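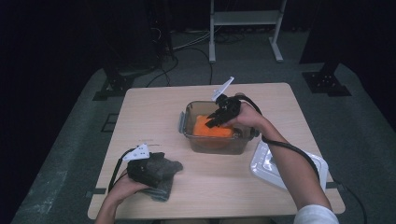 Édgar Bermúdez looks after the pair of hand-held grippers at Echeverri, and he begins each shift with the cables. "If the cable pulls on the base, the signal drops for a moment, and you find it only later," he told me. He leaves a loose loop at the side of the table -- never a tight one.

The marker plates come next. He checks two screws on each plate, and after 30 hours of work he changes the finger pads. "People want to wait until they slip," he said. "I do not wait."

The left unit was opened in November for a worn trigger spring. It has run 208 hours from that repair.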